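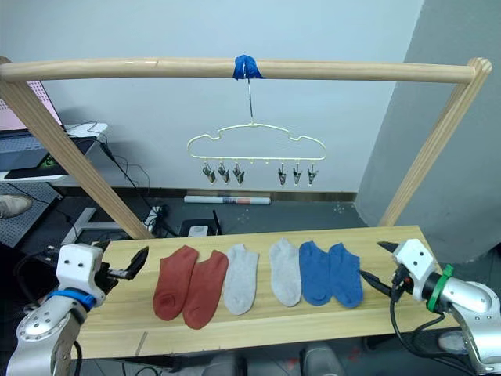

Panska(パンスカ)の作業台。くつ下は、赤、グレー、青の順です。

こんにちは！ わたしはDuverora(デュベロラ)という小さな工房で、ロボットのお世話をしています。お世話っていうと動物みたいだけど、うちのPanskaは金属のうでが2本あるロボットです。練習している仕事は、くつ下を小さなせんたくばさみのついたハンガーにつるすこと。みんなも家でやったことがあるんじゃないかな？

きょう話したいのは、Panskaが動きだすまでにわたしがやっている準備のことです。見学に来てくれる子はみんな「動くところが見たい！」って言うんだけど、わたしの一日の半分くらいは、動く前と動いたあとの仕事なんですよ。

■ まずは、うでのチェック

朝、電源を入れる前に、うでをぐるっと見てまわります。うでは短い部品がいくつもつながってできていて、つなぎ目が「関節(かんせつ)」です。みんなのひじや手首と同じように、曲がったり、ねじれたりするところですね。

関節のカバーには小さなネジがならんでいます。ロボットは同じ動きを何回も何回もするので、細かいゆれでネジが少しずつゆるむことがあるんです。自転車のベルがいつのまにかグラグラしていた、なんてことない？ あれとよく似ています。わたしはドライバーをそっと当てて、動かないかたしかめます。ぎゅうぎゅうにしめるのはダメ。しめすぎるとネジの山がつぶれて、こんどは外せなくなっちゃいます(一回やりました。半日かかりました)。

手首のところには、左に青、右に緑の輪っかがあります。わたしは点検ノートに「青のうで」「緑のうで」と書いています。「右」とか「左」とか書くと、ロボットから見て右なのか、向かいに立っている人から見て右なのか、わからなくなるでしょう？ 色で書いておけば、だれが読んでも同じうでの話になります。みんなも友だちと向かい合って「右手をあげて！」ってやってみてください。けっこうこんがらがりますよ。

■ 指のおそうじ

うでの先には白い箱のようなところがあって、そこから黒い指が出ています。この手の部分は「グリッパー」といいます。指を開いたり閉じたりして、ものをはさむ道具です。

相手がくつ下だと、こまるのが糸くず。ふわふわの毛が指につくと、すべりやすくなって、つかんだつもりがスルッ、となります。だから、かわいたやわらかい布でふいて、すき間は細いはけでサッサッとはらいます。このとき電源はかならず切っておきます。指をふいている最中に閉じたら、いたいですからね！

それから、閉じたときに指の先がぴったり合うかどうかも見ます。わたしは薄い紙を一枚はさんで、そっと引っぱるやり方が好きです。スッとぬけたら、合わせなおし。おはしの先がずれていると豆がつかめないのと同じで、先っぽのほんの少しのずれが、くつ下には大問題なんです。

■ ケーブルはピンとはらない

うでにそって黒いケーブルが通っています。電気や命令を運ぶ、大事な線です。きれいに見せたくて、つい短くまとめたくなるんだけど、それはやりません。うでをのばしたときに線が足りないと、引っぱられて根元がいたんでしまいます。ゆったり、たるませておきます。

じゃあ長ければ長いほどいいかというと、そうでもないんです。だらーんとしすぎると、なにかに引っかかったり、つかみたいくつ下の上にかぶさったりします。
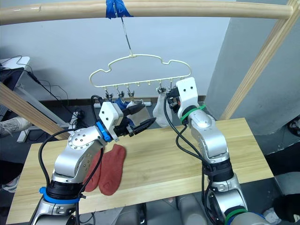

なので、うでをハンガーの高さまでゆっくり上げてみて、線の動きを目で追います。上げて、下げて、また上げて。引っかかりそうなところがあれば、とめる場所をちょっとずらして、もう一度最初からです。地味でしょう？ でもわたし、この時間がわりと好きなんです。うでがゆっくり上がっていくのを横でじーっと見ていると、「あ、きのうと音がちがう」なんて気づくこともあります。

■ ハンガーの場所を決める

Panskaの前には、まるい木の棒を組んだ干し台があります。横にわたした棒のまんなかあたりに、青いテープでハンガーのフックをとめています。上のふちが雲みたいにもこもこした形のハンガーで、わたしのお気に入りです。

テープは朝いちばんに指でおして、はがれかけていないか見ます。ハンガーが横にずれると、ロボットが手をのばす先も変わってしまうからです。人間だったら「あれ、ちょっと右だな」と、考えなくても手が動きますよね。ロボットがそれをするのは、なかなかむずかしいことなんです。

せんたくばさみも点検します。ばねが弱っていると、くつ下の重さで落ちてしまうし、かたすぎると開けるのがたいへん。わたしが自分の指でつまんでみて、「うーん、これはかたい」と思ったものは取りかえます。予備はPostatmont(ポスタモン)という町の雑貨屋さんで買っています。ロボット用の特別なものじゃなくて、ふつうのせんたくばさみですよ。

■ 点検ノートの中身

チェックすることは、ぜんぶで31あります。多い！ と思うかもしれないけど、なれると歌みたいに順番をおぼえてしまいます。それでもノートは見ながらやります。おぼえたと思ったころに、ひとつ飛ばすのがわたしなので……。

ノートには動かした時間も書きます。いまのグリッパーの指は、ほぼ132時間使いました。指の先は消しゴムみたいに少しずつすりへるので、時間を書いておくと、つぎに取りかえるころがだいたいわかります。

月曜の朝は、とくにていねいに見ます。お休みのあいだ動いていなかったので、最初の何回かはいちばんおそい速さで動かして、ようすを見るんです。みんなも体育の前に準備体操をするでしょう？ もちろんすぐ止められるように、停止ボタンのそばに立っています。うでが動いているあいだは、わたしも台の上に手を出しません。

■ おうちでできること

ロボットがなくても、点検の練習はできますよ。自分の自転車でも、えんぴつけずりでもいいので、見るところを紙に書きだしてみてください。「ネジ」「よごれ」「音」くらいからで大丈夫。同じ順番で毎週見ていると、いつもとちがうところが見つかりやすくなります。直すときは、おうちの人といっしょにね。

つぎのお話では、くつ下のうらおもてを見分ける練習について書くつもりです。うらがえしのまま出しちゃう人、ちょっとドキッとしたかな？

お問い合わせ | © Duverora | ページの先頭へもどる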